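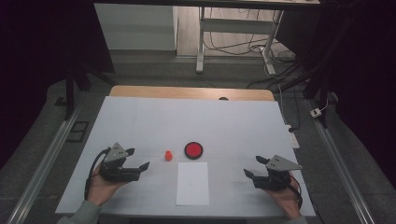
**gluepot_42** wrote:

Is there a rule for "grip" and "gripe" and "grippe" that I can give to adult learners? I teach a writing class two evenings a week in Brirthorpe, and last time half the room had written "he griped the handle." The doubled consonant rule covers it, of course, but the rule didn't stick. For this one I have been using sentences where a person holds something in each hand, and asking them to write it three ways: she grips, she gripped, she is gripping. They get the first one right and then lose a p. I'd like something better than "double it after a short vowel," which they nod at and forget.

---

**Tradisov** wrote:

The rule is fine. One syllable, one short vowel, one final consonant: double before -ed and -ing. Grip, gripped. Stop, stopped. Plan, planned. If it isn't sticking they need more practice with pairs, and less with single words. Give them hoping and hopping, taping and tapping, griping and gripping, and have them read each one out loud before they write it.

Grippe is an old word for the flu. I'd leave it out completely.

---

**marginal_notes** wrote:

Agree on leaving out grippe. I have never needed it.

I don't agree that more pairs is the answer, though. When I taught from the Murthy workbook it had a whole unit of pairs, and my students got worse at it. They could do the unit and then they'd write "hopping to hear from you" in a letter the next week. Putting two look-alike words side by side makes people mix them up. Teach gripped, and get it solid. Bring in griped a month later if you have to.

---

**Tradisov** wrote:

> Putting two look-alike words side by side makes people mix them up.

They're already mixed up. That's why they wrote "griped the handle."

---

**marginal_notes** wrote:

They wrote it because they didn't know how to spell gripped. I doubt they had the word gripe in mind at all. Those are two different mistakes and you fix them differently.

---

**gluepot_42** wrote:

I think that's right in my class. I asked one student what "gripe" meant and she had never seen it. She knew the word "complain" and that was it.

So maybe I'm not dealing with confused words. It may just be a spelling problem that happens to land on a real word, which also explains why the spell checker didn't flag it.

---

**slow_reader** wrote:

What worked for me as a student (I learned English at 42, so I remember it well) was looking at the e. In "griped" the e reaches back over one letter and makes the i say its name. If there are two letters in the way, it can't reach. My teacher in Grinavberg drew an arrow for it every time. I still see the arrow when I write "planned."

It doesn't work for everything but it got me through most of them.

---

**Tradisov** wrote:

The arrow is good. It's the same rule, but easier to see.

Just be careful with longer words. Visit, visited. Open, opened. No doubling there, as the stress isn't on the last syllable. Somebody will learn the arrow and then write "visitted," and they'll be very sure of it.

---

**halfpage** wrote:

And then there's traveled and travelled, where you have to tell them it depends on the country. I had a student print out 4 web pages to prove me wrong on that. Two of them were British.

I'd also watch out for x and w. Fixed, snowed. Nobody doubles those, but a careful student will ask why.

---

**marginal_notes** wrote:

If a student asks about x I say it's already two sounds, k and s, and move on. W at the end is working as part of the vowel. That has satisfied everyone so far.

---

**gluepot_42** wrote:

Update. I tried the arrow on Thursday and kept it to eight verbs, all one syllable, no look-alikes. I read the sentences out and they wrote them down. Most of the class got gripped, and the ones who missed it could find their own mistake once I drew the arrow on the board.

"Dropped" was the one that gave trouble — several people wrote "dropt," which I can't really blame them for, going by the sound. Does anyone have a way of handling the -ed that sounds like a t?

---

**slow_reader** wrote:

For me that was only memory. If it already happened, write ed, never mind what you hear. Then you learn slept and kept as the odd ones.

---

**Tradisov** wrote:

Start a new thread for that one, it's a long subject. There was a good one in October with a word list, 67 verbs sorted by sound. I'll see if I can find the link.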